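Splitting door money between three bands, what's normal?

Posted in Gigs & Promoting by lowstringbuzz
September 24, 2026

We're a four-piece and we've been offered a support slot at a small venue called Lelusside. The headliner is Horik, who have a decent following locally, and there's a third band opening called Gokach. The promoter has said it's a door split after costs but hasn't given us any numbers. Horik's guitarist reckons the usual thing is that the headliner takes most of it and the supports get petrol money. We'd be driving 58 miles each way with our own amps and hiring a van.

Is it rude to ask for the figures before we say yes? And should there be something in writing? We've only played pub nights before where you got a flat fee and some drinks tokens. We don't have a manager or anyone to ask.

kerbside_drummer
Not rude at all. Ask.

What you want to know is the ticket price, the capacity, and what comes off the top before the split. "After costs" can mean the sound engineer and the posters, or it can mean room hire, security, the promoter's fee and the headliner's hotel. I played one in March where 700 pounds came in on the door and we went home with nothing, and it was all in the email if we'd read it properly.

For a first support I'd ask for a small guarantee that covers the van, then a percentage on top if it sells. Plenty of promoters will say yes to the guarantee and no to the percentage. Take the guarantee. An email is enough as long as it has the date, the fee, the load-in time, the set length and when you get paid. Get them to reply to it so you've got their agreement in the same thread.

Also ask whether you can sell merch and if the venue takes a cut. And ask about backline. If Horik will share their drum kit and bass cab you may not need the van. 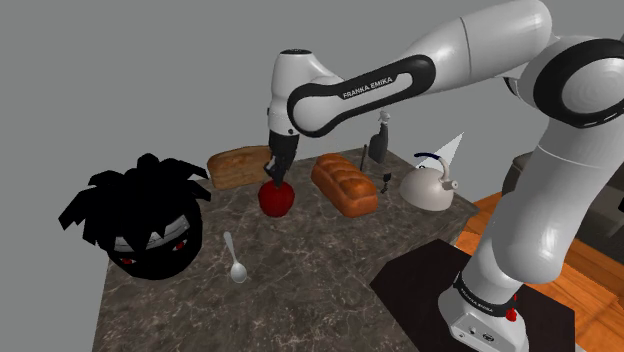

nageli_fan
Nägeli played Lelusside last year as main support and they were paid on the night in cash, so the venue itself seems all right. It does depend on who the promoter is though, as it's hired out. I wouldn't worry too much about a contract for a gig that size. Just do it for the exposure, Horik's crowd do turn up early.

kerbside_drummer
Exposure doesn't pay for a van. Send the email.

lowstringbuzz
Thanks both. I've asked for the costs and a guarantee, and Gokach have said we can share their amps. Will post when I hear back.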